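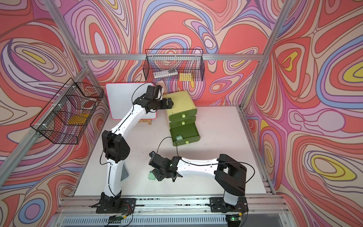 Booth 2, Provham, February. Left arm stall on the drawer task

Writing this up while it's fresh, and with a mug of tea, because the short message I put in the channel at lunchtime made it sound a good deal tidier than it was.

The drawer task has been our well-behaved one for weeks. Left arm steadies the cabinet by the top front corner, right arm deals with the drawer and the block. We had done the morning checks, both arms homed nicely, the overnight log was clean, and I'd let myself think we might get through the whole list before the afternoon. Then at 11.40 the left arm stopped holding the corner and began shoving it. No bang, no alarm, only the cabinet creeping round on the table while the right arm carried on with its block as though all was well next door. The fans got louder, I think, though I may have added that to my memory afterwards.

I hit the stop. Now the part I want everyone to read, even if you skip the rest: the right arm stopped and the left one did not. It held its push until I cut the bench supply, and then of course both arms went limp and I had to catch the right one with my forearm. No harm done apart from a small bruise and a good deal of language. But a stop button that stops one arm out of two is a safety fault, full stop, and it goes above everything else on the board.

What the log says. The left wrist faulted on episode 37 of the session. The position error had been growing for a fair while before that, well over a minute, and the controller kept asking for more current to close the gap. The limit in the config is 2,000 and the log has a peak of 2,162, so either the limit isn't being enforced on that joint or the reading overshoots before the clamp comes in. I lean towards the first. When I went back through the Bemenus settings, the left wrist was still carrying the values from before we swapped the motor, and the new one had come up with its limit unset. The right arm's settings were all as they should be.

So that probably explains the push. It doesn't explain why it started, and I spent a long while on that after lunch. My first thought was the cable. The run from the left wrist goes back along the top of the arm, and when the arm is stretched out towards the cabinet there isn't a lot of slack left. I moved it through the whole reach by hand with the power off and could feel a bit of a tug in the last part of the travel. I've added a little slack at the elbow and re-tied it. I'd like to blame it entirely, but I repeated the reach a dozen times with the old routing first and couldn't get the fault back, so please take the cable as a suspect and no more.

The other possibility is dull. The cabinet isn't fixed to the table. If it starts a touch further forward than the taught position, the left arm meets the corner early and spends the rest of the hold trying to get somewhere it can't. Each drawer pull nudges the cabinet, and we had not been putting it back on its marks between episodes. I had got lazy about it, I admit, and so I suspect had the rest of you.

Now the stop button. I traced it with the meter. The stop line goes to both driver boards, or is supposed to. On the left board the connector was seated but not latched, and it came away with the lightest pull. I can't tell how long it has been like that. The Minami checklist has us press the stop with the arms at rest, and an arm at rest looks precisely the same whether it has been stopped or not! So we've been ticking that box every morning and learning very little from it.

Done today: left stop connector reseated and latched, limit written to the left wrist and read back, cable re-tied. Tested the stop with each arm moving slowly on its own and then both together, and they all halted.

Still to do: same connector check on the Plesetti booth before anyone powers it up. Change the checklist so the stop is pressed while both arms are moving, hands well clear. Make the start-up script refuse to run if any joint reports no limit. Find out whether a fault on one arm can pause the other, which I had always assumed it did.

Booth 2 stays off tonight. I've hung the tag on the supply switch, please leave it there until the script change is in. I'd also like a second pair of eyes on the crimp in that left connector, mine were tired by then and it looked a bit mean to me.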